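From the kit cupboard: what we're buying this year

2024-02-21

I promised in the last newsletter that I'd share the equipment budget once it had stopped moving about, and it has (mostly) stopped. So put the kettle on, there are numbers in this one.

For anyone who joined us after August, the Wetdale group is building up a collection of everyday cloth-handling work – folding, sorting, pulling sleeves the right way out – done by people with hand-held grippers in ordinary rooms, so that the arms over at Jostdale have something decent to learn from. We started with two pairs of grippers and a lot of goodwill. The goodwill is fine. The grippers have had a hard winter.

My first draft of the shopping list was, I admit, a wish list. It had a second robot arm on it, a proper folding table and a new computer for each of us. Eliseo Ibarra read it over lunch and drew a line through nearly everything above the halfway mark, and then asked me what we'd run out of first if we bought nothing at all. I went and looked in the drawer. Finger pads! We were down to our last few, and we'd been swapping them between pairs to keep going.

So the plan now starts at the small end. We've set aside £553 for spares, covering pads, pins, screws and charging leads, and that money can't be raided for anything else. Next comes one extra pair of grippers from Wovar, quoted at almost £1,000 including delivery. I'd like two extra pairs, but I'd also like to get through to the summer without writing one of those emails to finance. The second pair goes on the autumn list and we'll see how worn out we all are by then.

The arm has come off completely. I was sulky about that for a day or so, but a new arm would sit waiting for recordings we haven't made yet, and it needs floor space, a stand and someone to look after it. Solís have offered us time on theirs at £59 a session. I've booked 3 sessions to begin with, which gives us a chance to try out what we've collected and find out what we'd really want from an arm of our own before we sign for one.

I did win one argument, and it was about clothes. Garments are cheap and they had no line in the budget at all, so people were bringing in whatever was at the bottom of the wardrobe. Slippery fabric behaves nothing like a stiff cotton, and I want a good mix of both in every batch. There's now a small clothing allowance and you can claim against it – keep the receipt, charity shops included. 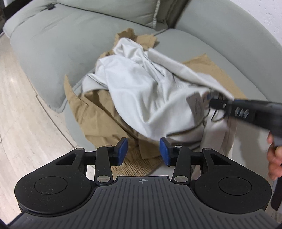
Should we buy more grippers before we buy spare parts?

Spares first, every time. A new pair will need its own pads and pins sooner than you'd think, and a pair sitting in a box waiting for one small part is money doing nothing. Fill the drawer, then order the new pair.

A few bits of housekeeping while I've got you. Delivery times from Wovar are running longer than they were last year, so I'm ordering as soon as the purchase form comes back signed. If you've got a gripper at home, please tell me which one and what state it's in (a stiff joint counts, a missing screw definitely counts) so that I can match the spares to it. And if you've been buying your own batteries, stop being so noble and send me the bill!

I'm also keeping a running sheet of what breaks and when, pinned inside the cupboard door. Add to it whenever you take something out of the drawer, even a single pin. I'll be working out the autumn list from that sheet, and at the moment it's almost entirely in my handwriting.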